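Skeltico 2 is out: new trajectory smoothing, and a change to how gripper width is handled

The January release of Skeltico, our pipeline for turning hand-held gripper recordings into training episodes, is on the internal index now. Most of the work went into the stage between raw tracking and the action stream. If you only consume finished episodes you can upgrade without changing anything. If you write your own exporters, read the part on width before you do.

Smoothing first. The old filter ran a fixed window over position and orientation together. It was fine for slow reaches and poor for wrist rotations, where it shaved the peak off the turn and left the policy with a motion that never quite finished. Position and orientation are now filtered separately, orientation on the rotation manifold, and the window shrinks when angular velocity goes above a threshold. The default threshold is 90 degrees per second. It can be set per project in the config under smoothing.angular_gate.

Bouazza, the planner that replays episodes on the arm, used to reject a segment whenever one pose fell outside the joint limits. It now tries to re-time the segment and shift the base frame before giving up. On the Panwood set, 136 episodes had been rejected for a single bad pose. All but 9 of them now replay in simulation from start to end. The remaining ones have real reach problems and should stay out of the training split.

Width is the breaking change. Until now, gripper width was stored as a fraction of full opening, which meant that two tools with different finger travel produced the same number for different gaps. It is now stored in meters, measured between the inner faces of the tips. The converter rewrites old episodes in place and keeps the original column as width_raw - do not delete it until your own exporter has been checked. 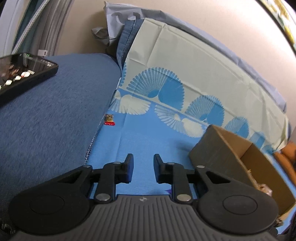

Segmentation in household recordings is still the weak point. Patterned fabric gives the tracker plenty of features, but when the cloth moves, those features move with it, and the pose estimate drifts along. Prollis, the mask model we run before tracking, now has a soft-surface class that lowers the weight of such points without dropping them. It costs some speed on long recordings. Set prollis.soft_weight to 1.0 to get the old behavior back.

Known issues: the episode viewer still draws width on the old scale, and resuming an interrupted conversion repeats the last chunk. Both are fixed on the development branch.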